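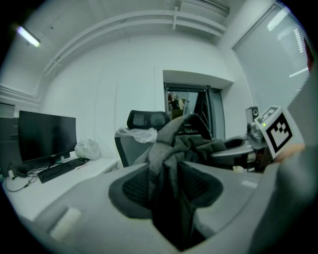 Taking a jacket off the back of an office chair is one of the first jobs Pendura gave its Malo robot, and it is the job that got the robot switched off. The arm that failed learned from people doing the same thing by hand. They went from room to room with a gripper on a handle, fitted with a camera, and recorded each attempt. A dark grey jacket, bunched up over the back of a chair with black mesh panels, is typical of what they worked with, and so is the black and white marker cube on the gripper finger, close enough to the lens to blur. The marker is what this story is about.

Malo is a wheeled base with a single arm. Pendura built it to go through offices in the evening and clear them for the cleaners. It picks bags off seats, moves coats to a rail and puts pens back in pots. Last September the company put one on a trial at Goel, a firm of surveyors with two floors of a converted mill in Zendcombe. For the first few nights it was slow and did what it was supposed to do.

On the Wednesday, at twenty to eight in the evening, it went up to a chair on the lower floor and reached for a coat hanging on the back. The fingers closed on the coat and also on the top rail of the chair. Malo lifted. The chair came up on two castors, swung round and struck the edge of a desk, and a monitor went over. The arm did not let go. It kept trying to carry the load to the rail, dragging the chair behind it, until a cleaner pressed the red button on the base.

She had a bruised shin from the chair. It could have been a good deal worse, and Pendura's own report says so in its second paragraph. The chair weighed far more than anything Malo was meant to lift, and the arm should have given up long before it got across the floor.

There were two faults, then, and the company spent the autumn on them one after the other.

The second was the easier to find. Malo has a limit on how hard the arm may pull, and when it reaches the limit it is meant to stop and open its fingers. The limit had been set for straight lifting. A chair on castors rolls, so the pull needed to drag it along a hard floor stayed under the figure. Once the chair had swung down off the desk and was rolling, the software saw a slightly heavy coat. The first moment of lifting, when two castors left the ground, did go over the limit, but for too short a time to count. A filter put in to stop false alarms had smoothed it away.

The first fault took longer. Malo had handled coats on chairs hundreds of times at Pendura's workshop without taking hold of the chair itself. Naveen Tyagi, who ran the inquiry, started by blaming the chair. Goel's had a thinner top rail than the ones in the workshop, and he thought the camera might be missing it under the cloth. His team bought one of the same model and hung the same sort of coat on it. Malo took the coat cleanly, again and again, and then on the second morning it took the rail as well.

"It was going in too deep," Tyagi says. "Not every time. But when it went in deep it always went in deep by the same amount, and that is not what you get from bad eyesight. You'd expect that to be all over the place."

The amount was 17 millimetres. On a thick coat it made no difference at all, and on a hard chair back with a thin jacket it was enough to put one finger behind the rail.

Tyagi went back to the recordings. There were 2,858 of them involving clothes on chairs, made by a small group of people over one winter. In each, the position of the gripper fingers is worked out from the marker, a blocky pattern the computer can find easily and whose size and place are known. If the cube is where the computer thinks it is, then so are the fingertips. The system has no other way of checking.

He had the recordings sorted by which gripper had been used, and then by date. One gripper gave sensible results up to a certain afternoon. After that, every grasp it recorded was 17 millimetres further forward than the fingers had really gone. There were 355 of these.

The gripper was still on a shelf in the workshop. Its cube had been taken off and put back, and the replacement bracket was a newer pattern with a longer foot. Both brackets fitted the same screws. The drawing for the new one had been updated, and the file that told the software where the cube sat had not.

A worker using the gripper would have noticed nothing. The fingers opened and closed as before. The person holding it could see the jacket, pick it up and put it down, and the recording would be marked as a success, which it was. Only the numbers stored alongside it were wrong. Pendura did have a check for that, a metal block to be gripped at the start of each day, but it tested how wide the fingers opened and did not test how far forward they were.

I asked why a robot trained mostly on good recordings should copy the bad ones. Tyagi's answer was that it had not copied them evenly. The faulty gripper had been used in the smaller rooms, which had window blinds down and the ceiling lights on, and where chairs were packed in close to desks. Goel's lower floor at twenty to eight, with its blinds lowered and the lights on, looked more like those rooms than like the workshop. The robot had learned to reach further in that kind of room. The workshop has big roof windows, and the second morning of the test had been dark and raining – someone had gone round and shut the shutters and put the lamps on.

That part of the account bothers people who work with these machines more than the bracket does. A wrong bracket is an ordinary mistake. A robot that passes its tests in daylight and fails them under a fluorescent tube is harder to plan for, and Pendura's tests had all been done in working hours.

The company has thrown out the 355 recordings. It did think about correcting them, as the error was known and constant, but Tyagi argued against it and got his way. The arm's pull limit now covers sideways movement, and the filter has been shortened, with the result that Malo stops for no good reason more than five times on a normal evening. The daily check uses a block with a step in it. Every bracket has a number stamped on it, and the recording will not start until the number has been typed in.

Tyagi would like to go further and have the gripper carry a second marker, so that one can be checked against the other. The people who do the recording are against it. The thing is heavy enough by mid-afternoon, they say, and a second cube would catch on sleeves.

Goel has not taken the robot back. The firm's office manager told me she would look at it again in the spring, on the upper floor only and with somebody in the room. The monitor has been replaced at Pendura's expense. The chair was not damaged, apart from a scuff on one arm, and is back in use.

Last updated: Wednesday, 4.40 pm
Share this article
5 comments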